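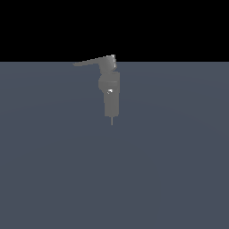 How to Descale a Kettle Without Ruining Your Morning

Print this page | E-mail this page
Reading time: 3 minutes

If you live somewhere with hard water, your kettle is slowly turning into a cave. Mine got there by August. I had been ignoring the white flakes in my tea on the theory that calcium is good for you, and then my neighbor Ysaline Besson came over, looked into her cup for a long moment, and asked for juice.

Descaling takes an hour, most of which you spend doing something else.

What you need

White vinegar or citric acid powder. Water. A soft sponge. A window that opens, if you go with vinegar, and I mean all the way.

I have used both. Vinegar is cheap and already in the cupboard, and it makes the kitchen smell like a pickle factory with a ventilation problem. Citric acid has no smell to speak of and comes in a bag from the canning aisle. One bag will outlive your kettle, and possibly you.

Before you start, dig out the manual. Some makers don't want vinegar anywhere near their kettles and say so in very small type on the page after the warranty. My Drudau came with a leaflet in eleven languages, and the one I can read said citric acid only.

The vinegar way

1. Unplug the kettle and empty it. Shake out whatever flakes are willing to leave.

2. Fill it halfway with equal parts white vinegar and water. Don't go higher, as the mixture foams when it heats and will come up the spout to meet you.

3. Bring it to a boil, switch off, unplug again.

4. Leave it for 30 minutes. Tell everyone in the house. Refugio Quezada, who rents my upstairs room, once made a full pot of coffee during this step. He drank some of it, too, and told me he assumed it was a light roast.

5. Pour it down the sink and wipe the inside with the sponge. No steel wool. The scratches give the next batch of scale something to hang on to.

6. Rinse, fill with plain water, boil, dump. Do that again. If you can still smell salad, once more.

The citric acid way

Put 700 milliliters of water in the kettle and bring it to a boil. Switch off and unplug, then stir in a heaped tablespoon of powder with a long spoon. Add it slowly, because it fizzes up with real enthusiasm if you tip it in all at once. Wait 13 minutes. Pour out, rinse well, boil one round of plain water and throw that away.

Stubborn bits

The ring around the bottom usually needs a second go. Soak it again before you try scraping, and keep knives out of it. For a spout filter that lifts out, leave it in a mug of warm vinegar while the kettle does its own soaking, then go over it with an old toothbrush. Retire the toothbrush afterward or at least label it.

Never put the kettle or its base under the tap. Wipe the outside with a damp cloth and let the base dry before you plug anything back in.

How often

Once a month with hard water, every three or four months with soft. A filter jug stretches that out a bit, assuming you change the cartridge, and I have met very few people who change the cartridge.

Ysaline takes tea here again now. She still checks the cup.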